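News from the shape table at Prasadside

In September the toy library at Prasadside opened again after the summer, and many parents asked me about the shape blocks. I am Wulan Ginting and I take care of the returns shelf, so I will write what I know.

We have now 222 sets in the catalog, and 91 of them contain blocks of some kind. The plastic shapes are borrowed more than anything else, even more than the trains. I think it is because a child of two and a child of six can both use them, only in a different way. The small one wants to hold the block and push it. The older one wants to make a rule, for example that the blocks cannot touch each other, or that each block must travel to the other side of the board and come home again.

Please borrow a board together with the blocks. On a carpet the shapes tip over and the children become angry with them. On a smooth wooden board they slide well, and you hear a nice small sound when they meet. Our boards are light wood made of long strips glued together, and they need only a dry cloth after use. Do not put them in the sink! Two boards came back in June with the strips opened, and Hakim Raju spent his whole evening with clamps and glue. One of them is again on the shelf, the other one is now a tray for the coffee cups.

A game I like very much is called "make room." You spread the colored shapes over the board, not in a line, and the child must bring one block from the near side to the far side by pushing it only. If it bumps another shape, this one must be moved also, and so the whole board changes little by little. It is slow, and for this reason I like it for the hour before dinner. 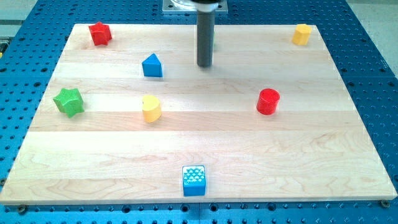 Iara Ojeda wrote to us that in her home the game lasted three evenings, and that her son refused to let anyone clean the board between them. She asks if we could allow a longer loan for the block sets, as one week is short when a child has just started to invent his own rules. Her daughter prefers to sort by color and was not interested in pushing at all.

We discussed the loan time and it will be two weeks for all block sets, starting with the next return day. Puzzles stay at one week, there is a long waiting list for them.

Some practical things. Set 202 is missing its paper with the game ideas. If you find it between your books at home, please put it in the box by the door, you don't need to come inside. When you return shapes, put them in the cloth bag and close the string — last month I found a block inside a rain boot that was not even ours. If a piece is lost, write it on the card. You don't have to pay for a single block, we keep spare ones in the drawer under the window.

The shape table is open in the afternoon from three o'clock until half past five. Remedios Collado will be there to show "make room" to the new families, and she also speaks Spanish.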